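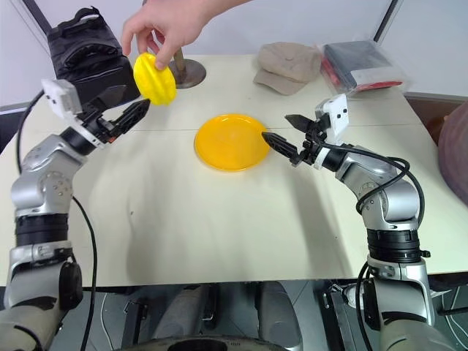 How many examples does a robot need to learn one small task? Depends on the task, but for our pick-and-place jobs we plan on 1000 before we even start training.

Spent most of February on this at Vurkon and I have opinions now. Mostly about plates.

The task sounds like nothing — fruit goes on the plate. But if the fruit always starts in the same spot, the model just learns the spot. So we keep changing where it comes from, and I wish I'd been stricter about that in our first batch!

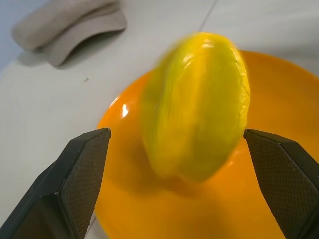

We also stopped tossing the clumsy runs. If the arm fumbles and then recovers, that one stays in (tagged, obviously). Our Pavden set had only clean runs and the model had no clue what to do after a miss.

Sessions are 2 hours max. Past that I get lazy and every run starts to look the same, and you can really see it in the data later.

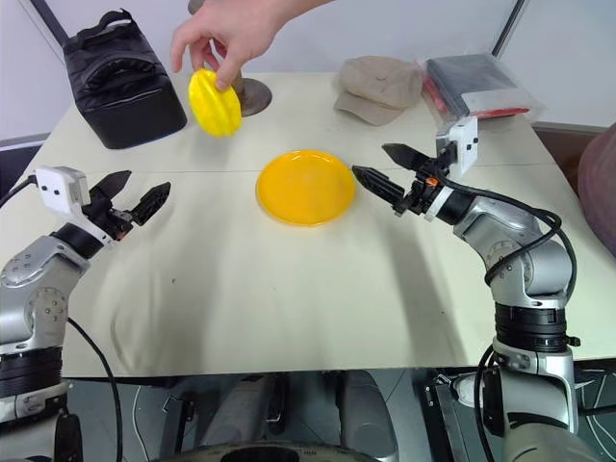
Toy fruit duty, both arms waiting

Goal is 3000 by the time we hand over to the Womum folks. If you do this too, how do you label the fumbles? We have 8 tags and I already mix up two of them.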